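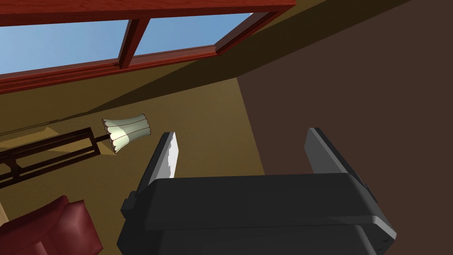
Issue 36

Product reviews / Coffee and kitchen
December
Last updated: December

I've been after a decent hand grinder for ages, and when my old electric one finally carked it mid-brew (smoke and all!) I took it as a sign. So for the past month I've been grinding every morning with the Skesik, the smaller of the two they make, and I have a lot of feelings about it.

First up, the price. I paid $331 at the kitchen shop in Millside, and yes, I did stand there with my card out wondering what on earth I was doing. You can get a perfectly usable hand grinder for a third of that. My sister-in-law has one and her coffee is fine. But I drink mostly filter, and light roasts at that, and cheap burrs turn a light roast into gravel and dust — so off I went, feeling a bit ill.

The first week I was a grump about it. The adjustment ring sits under the catch cup where you can't see the numbers, so you have to tip the whole thing upside down to change anything, and I tipped it upside down with beans in it. Twice! The booklet is no help either. It gives you a starting point for espresso and then wanders off into cleaning advice. I ended up at 17 clicks for my usual pour-over, a couple more if the beans are very fresh.
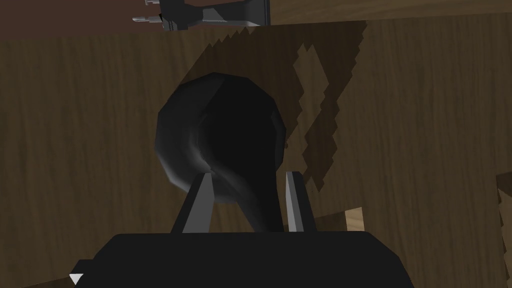
Millside Home Brewers' Club — Gear Shelf

Once I'd got that sorted, though, gee it's good. The cups have been sweeter and clearer than anything I managed with the electric, and I've stopped getting that chalky finish I'd been blaming on our tap water. I did a side-by-side with the club's Boteck, the one in the cupboard that everyone borrows, using the same bag of beans and the same recipe. The Boteck cup was heavier and a bit muddled. Nice with milk, mind you, and if you're a flat white person I'd save your money and get that one.

Grinding a single dose takes me about 2 minutes, longer with the really dense stuff. It's a proper workout before breakfast and my wrist had opinions at first. The handle knob is a nice size but the finish is slippery, so I've wrapped a fat rubber band round the body and that's fixed it.

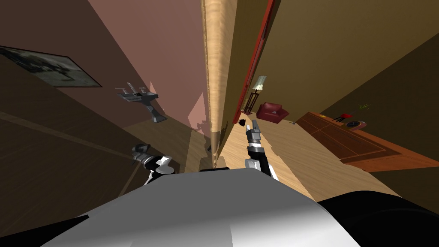

Reviewed by Parisi, gear columnist

Cleaning is easy enough. Everything unscrews by hand and I give it a brush on the weekend, no water. Static is a pain in dry weather and you'll have chaff all over the bench unless you flick a drop of water on the beans first. The travel pouch is rubbish, thin as a hanky, and the zip was already catching when I took it camping. I use an old footy sock instead.

Would I buy it again? For filter, yep, though I'd wait for a sale. I'm giving it four out of five, with the missing star going to that adjustment ring. If you want a go before you spend the money, I'll have mine along at the next tasting — bring your own beans, and something on the lighter side if you've got it.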